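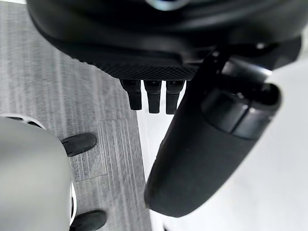
Nuala Sheehan told me over the phone that if I was going to write about what an arm costs, I had better start with the fingers, since that was where her money went. I had called to ask about the arm. I'd seen the Grimach quote she posted on a small-shop forum last fall and wanted to know how it turned out, so I drove over to Winolness to hear the rest in person.

She laughed when I brought up the quote again. "Everybody wants to know about that number," she said. "The number was fine! I planned for the number. What I had down for grippers was one line, and the line said 'gripper.' Singular."

Winolness packs and ships replacement parts for kitchen appliances, mostly for repair shops. When Nuala took over the floor she had a bench, a label printer and a lot of overtime. She wanted one arm to do the picking and sorting at the end bench, where people's wrists were giving out. Her first budget sheet (she still has it, with a coffee ring on it) had the arm, the mount, the one gripper, and two days of training. I asked what wasn't on it.

"Oh, where do you want me to start," she said, and got up to find the second sheet.

The second sheet is from October and it runs onto the back. Spare fingertips are on there. So is a wrist camera, a longer cable for the wrist camera, and a bracket, because the bracket that came with the camera didn't fit the flange they had. Fingertips she buys from Feltau at 80 dollars a set, and she goes through them faster than the sales rep said she would. "He told me a year. I have a drawer that says different."

I wanted to know why she cared so much about the camera sitting down at the wrist. My own shop has been going back and forth on this - we have a quote for an overhead one and it's cheaper. She said she had priced both and nearly went with overhead herself. What changed her mind was a demo at Tsoukalas, where they let her bring her own parts in a box. "With the one up top, the arm was in the way every time it mattered. Down at the wrist you get the finger and the thing you're going after, up close. You also get a lot of gripper, so you have to be okay with that." She said her picker software needed some patience at first, and she now sets aside money for that too. She calls it the patience line. It's 1000 dollars and she has never had any left over.

We talked for a while about lead times, which I had not planned to ask about but am glad I did. The arm came early. The mounting plate came 124 days after she ordered it. In between she had an arm in a crate in the hallway and was making payments on it. "Order the boring stuff first," she said. "Plates, cables, the cabinet. Then order the arm."

Her other big one was the bench surface. She had assumed the old one would do, and it was too shiny for the camera. Replacing the top, moving the outlets and having an electrician out twice came to 1758 dollars, none of it on sheet one. I wrote that down and underlined it, as our benches are pretty shiny too.

Did she lease or buy? Bought, in the end. The lease from Grimach looked good until she read what it said about third-party grippers, and she already knew she'd be swapping those around. Her accountant preferred the lease. "We had words," she said, and that was all I could get out of her on that subject.

I asked what she'd put on a first budget sheet today if a shop the size of mine came asking. She thought about it longer than anything else I'd asked. Two grippers, she said, of different kinds, and enough tips for both. A wrist camera with the right bracket. A day of somebody's wages every month just for looking after it all. "And call whoever sells it and ask who picks up the phone on a Friday afternoon. I mean it. Get a name."

She is planning a second arm for the receiving side now, and she showed me that sheet as well. The gripper section is longer than the arm section. Freight still has a question mark next to it, and she's waiting on Tsoukalas to call her back about the plate.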